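Weekly Gripper Cell Safety Checklist, with Comments
Sheehan workroom, Cell 4
Reason for extra detail this time: unexpected close during a fabric changeover, August 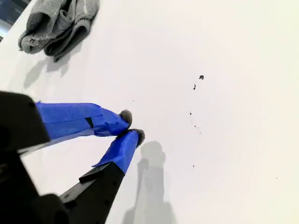

The cell was put on hold after the gripper closed while the operator was reaching across the table to swap fabric items. The operator's glove was brushed by one finger. No injury, no first aid given, report filed the same shift. The hold covers automatic running only. Slow manual jogging with the enable switch held is allowed for the checks below.

Mark each line OK, FIX or STOP. A FIX may be carried over to the next check once. A STOP keeps the cell on hold until it is cleared and rechecked by someone other than the person who did the repair.

SECTION A. BEFORE ENTERING THE CELL

A1. Emergency stop at the operator station: OK
Pressed with the arm moving at jog speed. Arm stopped, drive light went out, reset needed the key.

A2. Emergency stop on the teach pendant: OK
The pendant cable has a flat spot where it has been run over by a chair. Outer jacket only. Hang it on the hook after use.

A3. Gate switch: OK
Opened at jog speed and arm power dropped. Switch bracket screws tight.

A4. Gate switch also stops the gripper: STOP
It does not. Opening the gate removes power from the arm but leaves the gripper live. The gripper runs from its own supply and takes its open and close commands over a separate line. At the time of the event the gate was open, the arm was stopped as it should have been, and the gripper carried out a close command that was still waiting in the queue.

We had this wrong on the old checklist. Line A3 used to read "gate stops cell" and was marked OK every week on the strength of the arm stopping. It is now two lines.

A5. Status light visible from the gate: FIX
The light shows arm state only. Green-off was being read as safe to reach in. A second lamp for gripper power has been ordered from Sustero. Until it is fitted, a card on the gate says to switch off gripper power at the panel before reaching in.

SECTION B. GRIPPER AND FINGERS

Gripper power off at the panel and locked before any of these.

B1. Finger mounting screws: OK
All at the marked torque. Paint marks line up.

B2. Finger tape: FIX
Blue tape on both fingers is creased and built up in layers, with a loose corner on the lower finger. Loose tape can catch knit fabric and pull it along when the fingers open. Strip both fingers to the bare part and wrap again with a single smooth layer. Do not tape over tape. There is also a dark patch partway along the upper finger's wrap; check there for a gap when the old tape comes off.

B3. Fingertip pads: FIX
Dark gray pads, fuzzy on the surface, the lower one bristly at its edges. Pull test by hand passed on both. Replace at the same time as the tape so the closed position only has to be taught once.

B4. Closed position matches the taught value: STOP
Off by 2 mm. The controller decides whether it is holding something by comparing finger position to the taught closed value. With the position off by that much, an empty grip can be read as a held item, and the reverse. The event log shows the gripper reporting "no item" and retrying the close, and the retry is the command that was waiting when the gate opened. Teach again after B2 and B3 are done. Teaching it before the new tape is on is wasted work.

B5. Grip force setting: FIX
Set at 10 on the controller's scale. The work instruction for knit items says 6. No entry in the change log explains the difference. Returned to 6. The settings page now needs the lead's password.

B6. Cable and connector at the gripper body: OK
No rubbing, strain relief seated. Could not see well into the back of the mechanism with the arm parked low. Raise the arm for this one next time and bring a flashlight.

SECTION C. TABLE AND WORK ITEMS

C1. Surface clean: FIX
Small dark specks on the white top. Wipe down before the vision check in C3. The camera threshold was set on a clean table, and larger bits have been picked up as item edges before.

C2. Items placed inside the pick area: FIX
A gray knit item was lying in a loose bundle away from the fingertips. Put items down in the pick area or take them off the table. Do not leave one lying to the side for later, as this is how people end up reaching past the gripper to get it.

C3. Vision check with table clear: not done
Wait for C1. Remove all fabric first.

C4. Lighting even across the pick area: OK
The gripper throws a soft shadow on the top when it is low. The vision program takes its picture with the arm parked out of the way, so no change is needed.

SECTION D. SOFTWARE AND RECOVERY

D1. Command queue cleared on gate open: STOP
The queue was kept through a gate opening so that a run could pick up where it left off. This was a convenience setting, carried over when the program was copied from the Prarkard line. That line has a fixed guard and no hand loading. The setting is now off here. A gate opening must empty the queue, and the operator has to start a new cycle.

D2. Retry limit: FIX
Was unlimited. Now 2, then the cell stops and asks for an operator.

D3. Restart needs a deliberate action: OK
Closing the gate alone does not restart the arm. Tested with gripper power off.

D4. Event log saved: OK
Copied to the shared drive under Hallia, which is the project name for the fabric work. The log clock was running behind the wall clock, so compare entries by order and ignore the times.

COMMENTS

On A4. The proper repair is to run gripper power through the same safety relay as the arm. One point to settle first: if power is cut while an item is held, do the fingers stay put or relax? With knit items a drop is harmless. If anyone plans to run heavier parts in this cell, the question has to be asked again.

On the card at the gate. A card is weak protection. It stays up only until the relay is rewired, and the cell does not go back to automatic on the strength of it.

On B2. Several people said the tape had been added to between checks, a piece at a time, whenever an edge lifted. Please stop doing this. Write it on the sheet and it will be rewrapped properly. The tape roll has been moved to the tool cabinet.

On reaching in. Switch off gripper power at the panel, lock it, look at the fingers, then reach. Applies to picking up a dropped sock just as much as to changing a pad.

RELEASE

Open STOP items: A4, B4, D1 (setting changed, recheck pending)
Order of work: A4 wiring, then B2 and B3 together, then B4, then C1 and C3, then D1 recheck
Cell status: HOLD, manual jog only
Next check: at shift start, before 6 a.m. warm-up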